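Home | Visits | Workshops | Archive

Print this page | E-mail this page

Homside open day, Friday

The Homside building at Trumgate opened its upper floors to visitors on Friday from 10 a.m. Admission was free with a booking, and groups were capped at 15. I joined the second group. The route took up to 40 minutes, starting at the street entrance and ending in the work area.

Calimlim handled the conversion. According to the handout, the usable area is 700 square meters, and the floor loading was checked before any furniture was ordered. Heating is zoned by room. The controls are simple, and each has a printed card next to it. 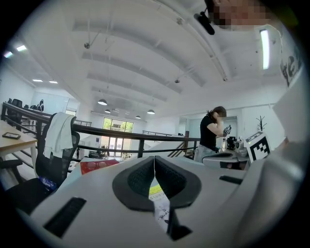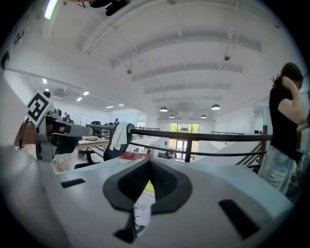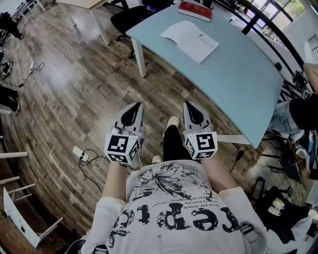 Power distribution was the part I had come to see. The handout gives 100 outlets across the building, fed from two panels. Placement follows the old wall lines, so desks in the center of a room depend on extension leads. Grornasar, the electrical contractor, has priced floor boxes for the next phase - no date was given.

Acoustics were acceptable. Conversation carried further than I expected on the stairs, less so in the smaller rooms. Signage needs work, and two visitors in my group missed the turn for the restrooms.

Parking is on the north side. The next open day is planned for August, with booking at the front desk.

Recent visits
Trumgate pumping station
Calimlim joinery shop
Grornasar switchgear hall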